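Prostinari Work Table, Pale Finish: Ten Months In

I bought this table in August, after the old one gave up a leg during dinner. The replacement had to fit between the radiator and the bookcase, hold up a sewing machine, and cost less than the sofa. Three tables met those terms. One was only sold in black. One had a drawer shaped for no item known to man. So I ended up with the Prostinari, at $315 before delivery, and delivery was a further negotiation.

It comes in a single flat box that weighs about as much as my brother-in-law, and is just as cooperative on stairs. The instructions have 10 steps. Step 4 is really five steps wearing a coat. You get one hex key, made of something close to cheese, and I'd suggest swapping it for a real one before you start. Assembly took me an evening and most of my vocabulary.

Once up, it is a very solid table. The legs bolt through metal plates, and after I tightened everything again in the second week it stopped creaking. I can lean on a corner with my full weight to reach the window latch. The Ayaaba I had before would have sent me through the glass.

The top is the reason to buy it. It's light wood with an oil finish, and the color in the catalog is called "Dawn Linen," a name I refuse to use in front of guests. Mine was yellower than the catalog for the first month and then calmed down. The finish is matte enough that a desk lamp doesn't bounce straight into your eyes, a thing I never thought to want until I'd spent four years at a glossy white desk.

Now the complaints. The oil finish wants upkeep, and Prostinari would like you to do that upkeep with their own oil, at a price that suggests it was pressed by hand from rare birds. I used the Fesomora stuff from the hardware store. Two coats, wiped off after twenty minutes, left overnight. My neighbor Meinrad Ruchti, who has opinions about oil, thinks I should have sanded between coats. He may be right. I wasn't going to find out at eleven at night.

Coffee rings come off if you catch them the same morning. Red wine does not care what time it is. I also managed to press a whole shopping list into the surface by writing on a single sheet of paper with a ballpoint, and if you tilt your head near the window you can still read "leeks."

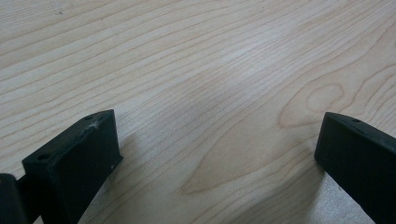
The grain is on the quiet side, thin tan and light brown lines on pale beige, so crumbs show up and so does pencil dust. If you hate wiping things, get a darker top. I wipe mine with a damp cloth twice a day and have started to resent other people's toast.

Customer service gets its own paragraph. One of my leg caps was missing, and a Bahman Dehghan answered my email within the hour, apologized, and sent me a full set of caps for a different table. The second parcel had the right ones. I now own more leg caps than legs and have put the extras under the bookcase, where they work fine.

Would I buy it again? Yes, at this price. The bigger version is $831 and as far as I can tell from the store floor, the extra money gets you more table and the same hex key. Four stars. The fifth is being held until someone redraws step 4.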